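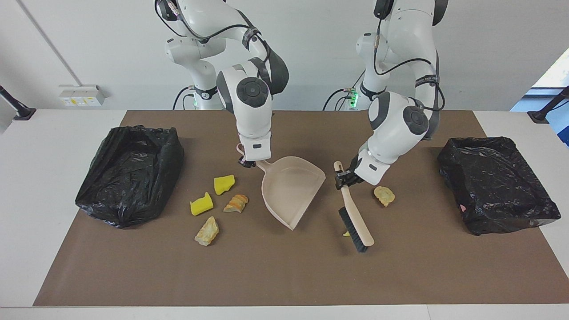

Juego de recogedor y cepillo de mano Prisby

Ref. Prisby 32
Marca: Farooqui
Disponibilidad: en stock
Envío desde el almacén de Ernmont

Descripción

Juego de dos piezas para recoger migas, restos de comida y basura menuda de mesas, encimeras y bancos de trabajo. El recogedor es de plástico en tono beige rosado, con boca ancha y plana, borde trasero elevado y paredes laterales bajas. El cepillo tiene mango largo de madera clara y cerdas oscuras y densas.

Las dos piezas se usan a la vez: el recogedor se apoya con la boca hacia los restos y el cepillo los arrastra hacia dentro. Sobre manteles y tapetes conviene inclinar un poco el recogedor para que el labio asiente bien. Los trozos grandes, como un pedazo de bollería o una esponja vieja, se pueden empujar con el lateral del cepillo.

Características

Recogedor de plástico con mango corto
Cepillo con mango de madera clara, punta redondeada
Apto para superficies lisas, tapetes y suelos duros
Uso en seco
Se vende por juegos completos; no se sirven piezas sueltas 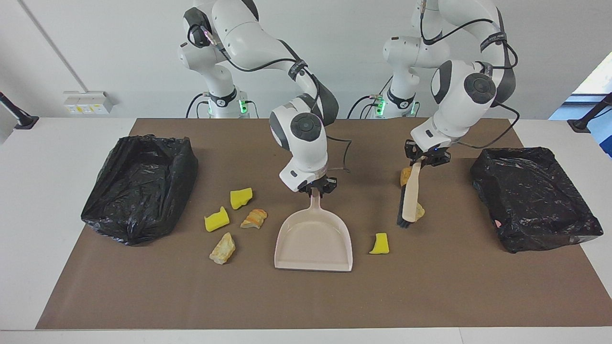
Recogedor y cepillo Prisby sobre tapete marrón.

Uso y limpieza

Vaciar el recogedor en la bolsa de basura después de cada uso. Lavar el plástico con agua tibia y jabón neutro. No meter en el lavavajillas. El cepillo se sacude boca abajo y, si hace falta, se lavan solo las cerdas, procurando no mojar la madera. Dejar secar colgado o tumbado de lado, nunca apoyado sobre las cerdas, que se deforman.

El mango de madera admite una mano de aceite de linaza de vez en cuando. El tono de la madera puede variar de una partida a otra.

No usar con brasas, cristales grandes ni productos químicos.

Pedidos y envíos

Caja de 5 juegos para comercios y hostelería. Los pedidos de 45 juegos o más se entregan en palé y hay que solicitarlos por correo al servicio comercial. Plazo habitual: 2 días laborables. En diciembre el plazo puede alargarse.

Devoluciones: se admiten artículos sin usar y en su embalaje original. Los juegos que lleguen con el mango rajado o el labio del recogedor doblado se cambian sin coste, indicando el número de pedido.

Productos relacionados

Cepillo de mano Monent, mango corto
Esponja con estropajo verde Farooqui
Bolsas de basura negras, rollo
Tapete de trabajo marrón

Ficha actualizada el martes 2 de abril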